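The planner learned to say "not yet"

Category: Software / Manipulation
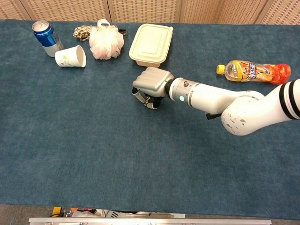

The arm over the blue table, with a cup, a bath sponge and a couple of drinks to deal with.

Big month for the planning side of the house! The branch that Neusa Teixeira has been nursing since October is merged, and the arm is now running on it full time. If you only read the newsletter for the hardware, stick around anyway, this one is fun.

Until now our stack worked in a straight line. Perception looked at the table, produced a list of grasps, handed the list to the planner and went back to sleep. If the top grasp was bad, the planner found out the hard way, halfway through a descent. The new version (we're calling it Grulura, blame Niilo) keeps the two halves talking the whole time. Every grasp carries a score that can go up or down while the arm is moving, and the planner is allowed to stop above the table and wait for a better one. Niilo Honkanen wrote the piece that decides how long to wait, and it's a lovely bit of code — 51 lines, no special cases, and I understood it on the first read.

Soft things are where it pays off. A bath sponge made of netting has no surface worth the name as far as a depth image is concerned, and the old code used to fit a cheerful little box around it and aim for a corner. Coiled rope was worse. Now the grasp scorer reports how sure it is about the shape, and a low number sends the planner off to try another approach angle before it commits. Bottles lying on their sides still give us trouble when the plastic is clear at the neck, and Neusa has started masking those pixels out and letting the label do the work.

Some numbers for the people who like them. We ran 426 picks on the merged branch before calling it done, and 309 of them went through on the first attempt with no replanning. Most of the rest were recovered by the wait-and-rescore loop, and those are the ones I'm proudest of. Under the old planner every one would have been a stop and a manual reset.

The replay tool also got a big update from Tuva Vik. You can scrub through a run and see the grasp scores change alongside the joint positions, and if you click on a rejected grasp it tells you which check killed it. I lost a whole afternoon to this! Logs from before the merge will open too, you just won't get the score track.

Next up is collision padding, which is still one fixed value for everything on the table. Afonso Esteves wants it per object, so that we can pass close to a food container and give a paper cup plenty of room. He has a draft up for review and would love comments on it.

Comments

Gunvor Sundqvist
Does the wait have an upper limit? Our old setup in Premville could sit there thinking until lunch.

Niilo Honkanen
Yes, 2 seconds by default, then it takes the best grasp it has or backs off. It's in the config.

Afonso Esteves
Draft is still open, please be mean to it. The padding for thin-walled stuff is a guess at this point.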